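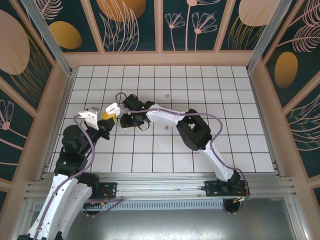

Kokura Tabletop Games Club: Set-up Guide for Members

Section 2. Getting the gridded board ready

Welcome back, and thank you for giving up part of your evening to help us set up! The gridded board is the heart of most of our club nights, and a few unhurried minutes at the start will save everybody a good deal of shuffling later on. Gilang Pasaribu wrote the first version of these steps, and Yusri Krishnan tidied them up in June, so please have a word with either of them if something doesn't make sense.

1. Clear a space on a sturdy table and wipe it down with a dry cloth. Crumbs have a way of getting underneath (we do love our biscuits).

2. Lift the board with both hands, one on each side, and lower it gently. It's more awkward than it looks, so ask a neighbour to take the other end if you'd like.

3. Turn the board so the pink ledge is on the far side, away from whoever is keeping score. The grid lines should run straight away from that person.

4. Look over the pale squares under a good light. The lines are thin and dark, and a pencil mark left on one of them can easily be mistaken for part of the grid. A soft white eraser will take care of most marks.

5. Bring out the pieces for the game you've chosen and place them by colour, beginning with yellow. Each one sits inside a single square, well clear of the lines.

6. Check your layout against the card in the Bisht folder. If you've mislaid the card, there are spares in the cupboard by the door.

Note: Yellow pieces are a favourite with our younger members, so count them back into their tin when you pack up.

Caution: Please don't lean on the peach side pieces or use them as a handle, and keep hot drinks at least 30 centimetres from the grid. A mug of tea can leave a ring on the pale colour that no amount of scrubbing will shift.

When the layout matches the card, carry on to Section 3, Choosing Who Goes First.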